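Durico opens second hull line for Bronov recovery vehicle

June 20, 2024 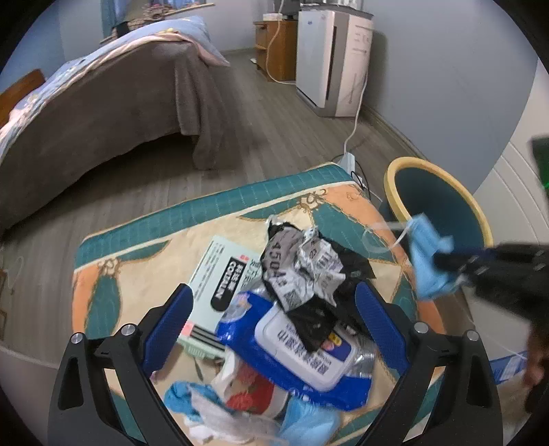 Durico has started work on a second hull line at its Vindgate plant, where the Bronov armored recovery vehicle is built. The first hull entered the welding hall in March under the existing single-line layout. The new line will run parallel to it and share the same paint shop and test track.

The Bronov is an 8x8 vehicle intended to recover disabled trucks and wheeled armored vehicles of its own weight class. It carries a main winch, a rear-mounted crane and a pair of hydraulic ground anchors. The hull is welded from steel plate in two sections, front and rear, which are joined on a rotating fixture so that most seams can be laid in the flat position. Each hull then goes to machining, where the crane ring and axle mounts are cut in one setup.

Assembly is divided into 11 stations. Wiring harnesses and hydraulic lines are installed before the engine and gearbox, which are lowered in as one unit through the roof opening. Crane and winch are fitted at the last two stations. A finished vehicle completes 549 kilometers of road and track driving before it is presented for acceptance, including a towed-load run and a static pull on the winch anchor block.

The winch and its control unit are supplied by Amarasinghe, which also delivers the load-sensing pins used in the crane boom. The company has moved final testing of the winches to a hall next to the Vindgate plant. Units were previously shipped back for adjustment if they failed the incoming check.

Durico said the second line is needed to raise output to 20 vehicles a year. The extension adds 3000 square meters of floor space, most of it for hull welding and storage of cut plate. The rotating fixture for the new line is on order and will be identical to the one in use, so hulls can be moved between lines without changes to the clamping points.

Work on the foundations is under way. The cranes and ventilation will be installed once the roof is closed. Production on the first line continues during construction, with plate deliveries redirected to the north gate.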